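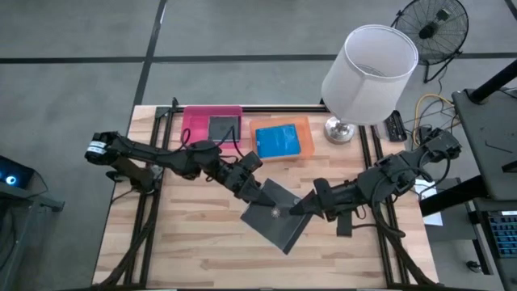 Deux bras robotisés face à face au-dessus d'une feuille carrée gris foncé, sur une table en bois clair.

Apprentissage par démonstration (robotique)

Par Jarmila Beneš – 11 avr. 2023

L'apprentissage par démonstration, qu'on appelle aussi programmation par démonstration ou, selon l'humeur du labo, apprentissage par imitation, regroupe les méthodes où l'on montre une tâche à un robot au lieu de lui écrire chaque mouvement ligne par ligne. Je vous préviens tout de suite : je tiens cette notice depuis un moment, je l'ai réécrite deux fois et j'ai mes préférences (on les verra passer).

Origines

L'idée est vieille comme les ateliers de peinture automobile, ou presque. Dès les premiers robots industriels, un opérateur amenait l'outil d'un point au suivant, la machine enregistrait les positions et les rejouait. Ça marchait très bien tant que la pièce arrivait toujours au même endroit ! Déplacez-la de deux doigts et le robot peignait le vide. Toute la suite de l'histoire consiste à passer de la relecture pure à quelque chose qui s'adapte, avec des modèles statistiques d'abord, puis des réseaux de neurones qui relient ce que voient les caméras aux mouvements à produire.

Montrer avec les mains

La première grande famille s'appelle l'enseignement kinesthésique. On attrape le bras, on compense son poids par logiciel et on le promène dans la tâche comme on guiderait la main d'un enfant qui apprend à écrire. C'est intuitif, c'est même assez amusant la première heure, et les efforts se sentent directement. Les inconvénients, je les ai découverts dans mes épaules : un bras mal compensé est lourd, et mes propres mains passaient sans arrêt devant la caméra. Avec deux bras en même temps, il faut être deux personnes, ou très souple.

Montrer à distance

L'autre famille est la téléopération. L'opérateur agit sur une commande (manette, joystick, gant, contrôleur de réalité virtuelle, ou un second bras que le premier recopie articulation par articulation) et le robot suit. Cette dernière formule, dite meneur-suiveur, est ma favorite pour le travail à deux bras, parce que les mains retrouvent leurs habitudes et que le champ de la caméra reste dégagé. Gertraud Danzer, qui m'a formée là-dessus en août, appelait ça « conduire avec des moufles » : on voit très bien, on ne sent presque rien. Certains systèmes renvoient une partie des efforts dans la commande. Quand c'est bien réglé, quel confort ! Quand c'est mal réglé, ça vibre et on finit par tout couper.

Le cas des objets plats et souples

Tenir une feuille entre deux pinces a l'air d'un exercice de débutant. J'y ai pourtant laissé plus de temps qu'à n'importe quel empilage de cubes. Une pièce mince glisse, se plie, s'appuie contre la table, et si les deux bras ne sont pas d'accord, l'un pousse pendant que l'autre tire. Les reflets n'aident pas non plus, une tache de lumière sur une surface sombre peut suffire à brouiller une détection de bord. Pour ces tâches, je conseille de démontrer lentement, mais sans pauses longues : le modèle apprend aussi les hésitations, et un robot qui hésite au même endroit que vous, c'est vexant.

Combien de démonstrations ?

La question revient à chaque visite. Il n'y a pas de nombre magique, tout dépend de la tâche, des capteurs et de la variété des situations montrées. Sur notre petit projet Kidano, nous avons gardé 216 démonstrations pour une manipulation à deux bras, après un premier essai à 70 qui donnait des gestes corrects au centre de la table et n'importe quoi sur les bords. Dušan Slanina soutient qu'il aurait suffi de mieux répartir les positions de départ. Je crois qu'il a raison, et ça m'agace un peu. Une démonstration durait à peu près 17 secondes.

Ce qu'on enregistre

En général : les positions des articulations, l'ouverture des pinces, les images d'une ou plusieurs caméras, parfois les efforts, le tout avec une horloge commune. L'horloge, j'insiste ! Un décalage entre l'image et le mouvement ne se remarque pas à la relecture et ruine l'apprentissage.

Limites

Le robot imite ce qu'on lui montre, défauts compris. Il supporte mal de sortir des situations rencontrées : une petite erreur l'amène dans un état inconnu, où il en commet une plus grande, et ainsi de suite. On parle de dérive cumulative. Le remède courant consiste à laisser le robot agir, à reprendre la main quand il s'égare et à ajouter ces corrections au jeu de données. Ľubomír Krajčí préfère démontrer exprès des rattrapages dès le début – je n'ai pas encore comparé sérieusement les deux approches.

Voir aussi : téléopération, apprentissage par renforcement, manipulation bimanuelle, retour d'effort.

Contact : la rédaction de Vavley | © Vavley, tous droits réservés | Haut de page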